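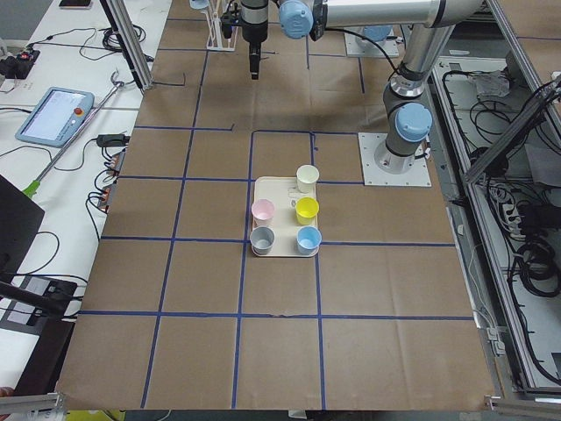 Fig. 1. Cups on the tray, taped work surface.

Droker: Fixing the Loot Problem in a Small Co-op Dungeon Game
Project report, Game Systems Studio
Higinio Manríquez
17/12/2020

What this is

Droker is a co-op dungeon game for two players, runs in the browser, built on top of what I handed in last term. You start in a town called Geltley, pick a class, go down, kill things, come back up with loot. That part already worked. What didn't work was the loot itself. People finished a run, looked at what dropped, and sold all of it. Every time. Nothing felt worth keeping, so nothing felt worth going back down for.

The goal for this term was to rework drops and rewards so a player has a reason to do another run. Not more content. I had no time for more content.

What was wrong with the old version

Old drops were fully random. Any item could come out of any chest at any depth, with stats rolled after. Sounds exciting on paper. In practice you got a wizard hat as a knight, then another wizard hat, then a sword worse than the starter sword. The vendor in Geltley (Becerra, runs the stall by the well) paid the same for junk as for good stuff, so selling was a no-brainer and gold stopped meaning anything pretty early on.

Also both players rolled on the same chest and whoever clicked first got the item. Caused actual arguments during testing. Funny to watch, bad design.

What I changed

Drops now depend on class and depth. The game checks who opened the chest, picks a table for that class, then rolls. Each player gets their own roll so no more click races. You can hand items over in town if your partner wants them, but not in the dungeon, mostly because the trade window kept breaking when a monster hit you.

Becerra now pays less for each copy of an item you already sold him. He also buys back certain items for a token instead of gold, and tokens buy cosmetics. Capes, dyes, a hat shaped like a fish. The fish hat took me one evening and is the best thing in the game.

Achievements are in too. Kept the list short. Some are hidden and those give a pet instead of tokens. I was not sure about hidden ones, I like them as a player but testers either love them or never notice them.

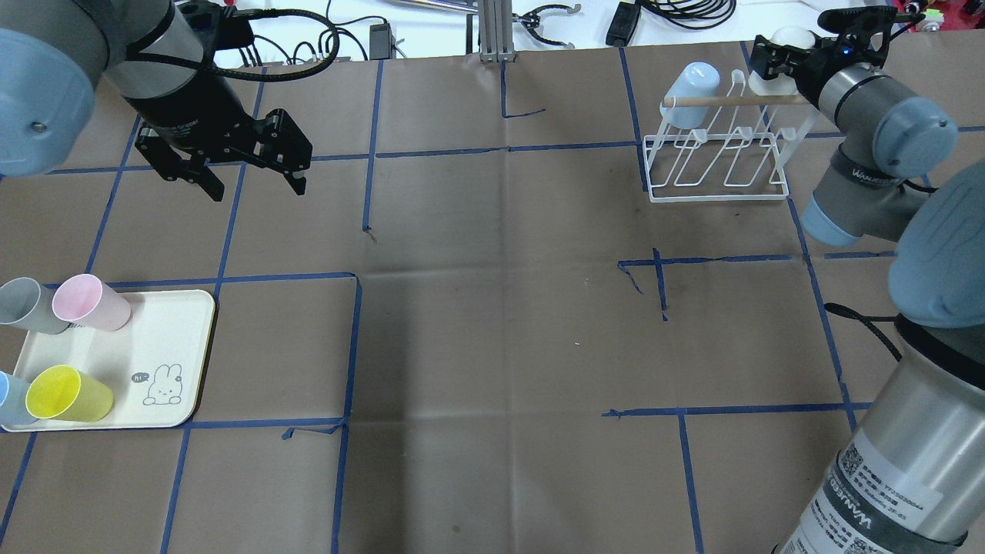 Emotes were the other half of the term. Droker has no chat and I didn't want to add one, moderation is a headache and typing during a fight gets you killed. So players needed a quick way to say hello, thanks, wait, run. First version had big animated wheels of icons and everybody picked the wrong one under pressure. Second version is much plainer. The one I kept coming back to for style was the bunny printed on the tray, just a line drawing with a tiny speech bubble that says "hi". Reads instantly. The emotes in Droker are now all done like that, thin outline, small bubble, one word. They pop over the character's head and fade. You can still see the monsters behind them, which was a complaint with the old ones.

Emotes also tie into the rewards. New bubbles are bought with tokens, so there's something to spend on even if you don't care about capes.

The boss

Rotusex is the boss at the bottom. Big root monster, lots of arms. Used to have a health bar and nothing else, you stood there and hit it. Now it has phases, and one where both players have to stand on plates at opposite ends of the room to drop its armor. If one player is dead the other one has to stall until the revive timer is up. Hard but fair I think.

Rotusex drops its own items, which don't come from anywhere else. I tuned the drop rate way too low at first, then way too high. Settled on a pity counter: miss it 5 runs in a row and the next one is guaranteed. The counter isn't shown to the player. Maybe it should be.

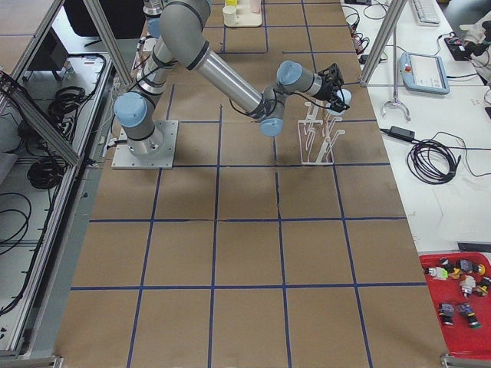
Photo credit: H. Manríquez

Playtesting

I ran playtests in February with the old build and again this term with the new one. 12 players for the new build, playing in pairs, mostly people from the course. They played as long as they liked and then filled in a short form. No money or credit for it.

What came back:

Selling everything pretty much stopped. Players kept class items and actually compared stats before selling. Several asked for a bigger bag, which I take as a good sign.

Own rolls per player went over well. Almost two pairs' worth of people said they missed the fighting over chests, so there you go (one of them was undecided on the form, hence almost).

The tokens confused people. They didn't get the difference between tokens and gold untill they had sold something by accident. The shop screen needs a proper label.

Rotusex plate phase was the most talked about thing. Also the most quit-at thing. One pair left when the revive timer bugged out and never ended. That's fixed now.

Form was too vague in places. "Did you enjoy the loot" is a useless question and I knew it when I wrote it.
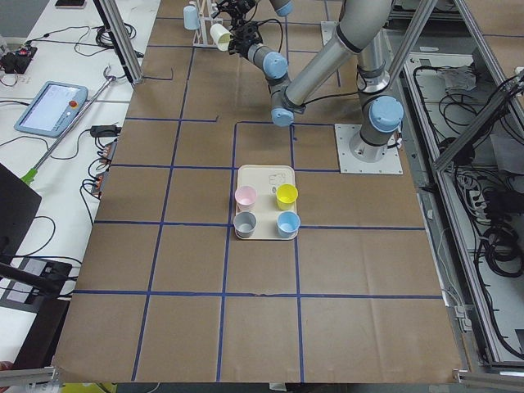
Known problems and what's left

Trading in town can still duplicate a stack if both players hit confirm at the same moment. I have a lock on it but it's not reliable on slow connections. Would not ship with this.

Pets walk through walls. Cosmetic only, left it.

Class tables are hand written in one long file. Works, but adding a class means copying the whole block and editing every line, and I already found a mage staff in the archer table twice. Needs a small editor tool or at least a check that runs on start.

Sound for the emotes is missing. Ran out of time. There's a placeholder click on some of them.

Balance past the middle floors is guesswork. Testers who got that far were the good ones so their numbers look too easy. I'd want new players on a save that starts deeper.

Next for me is the trade bug, then the token label in the shop, then the item tables. Build and source are in the course folder under Droker, read the notes file first becuase the server has to be started before the client or it just hangs on the Geltley loading screen.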